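Home Forums Racing Rules Search Log in

Madcombe Racing Forum - Non-runners and each-way terms

stewards_desk
Members are asked to keep this thread to Monday's handicap at Madcombe. Clurkura and Vamska have been withdrawn.

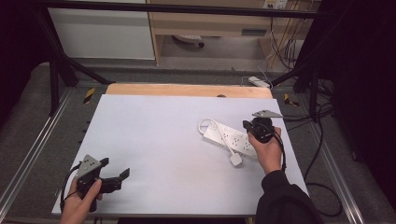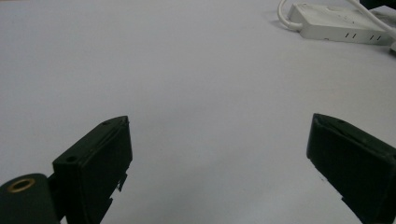
railbird31
Which number of runners decides the each-way places, the number declared or the number that start?

stewards_desk
The number that start. Bets placed at starting price are settled on the final field under the forum contest rules, Section 3.

H. McAlister
I must disagree in part. Section 3 was written for fields of 12 or more. Entrants who chose Obi on Friday's list did so on the published terms, and those terms should stand.

railbird31
I cannot support that reading. The section names no minimum field.

stewards_desk
Ms. McAlister's objection is noted under reference 1846. The present rule applies to Monday's race - any change would take effect in July.

H. McAlister
Thank you. I maintain the objection and will submit proposed wording.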